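Gisen Cell Maintenance Project: Final Report
Wollcombe Technical College, Automation Stream

3. Gripper and wrist camera

We inherited the Gisen cell in July with a handover note that read, in full, "drifts a bit." The arm had logged 3,258 cycles since its last service. The manual, which we found under the printer, asks for one every 80 hours and does not mention cycles at all, so we used both numbers and hoped they would get along.

The drift came from the left finger. Its mounting screw had backed out half a turn and the grip centre wandered a little further off with every pick. We cleaned both fingers, replaced the screw, put a dab of threadlocker on it and taught the grip centre again. For test objects we used squishy panda balls in a cream tray, on the theory that anything with a face makes a missed pick feel personal. They are soft enough to forgive a bad approach, and so they hid the fault from us for most of an afternoon.
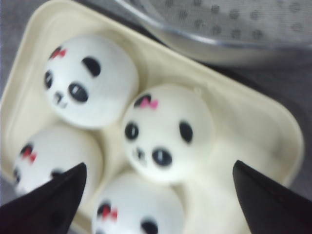

The wrist camera was harder. Its focus ring has no lock, and the cable pulls on the housing whenever joint six goes past 172 degrees. We rerouted the cable through a Vidal clip and marked the ring with paint pen. Matolero, the software we were given for calibration, reported success every time, including once with the lens cap on.

By the end of term the counter stood at 3,375 and the screw hadn't moved. The focus had, slightly. Next year's group should check the paint mark before each session, colour in a new one if it has worn off, and keep the manual somewhere other than under the printer.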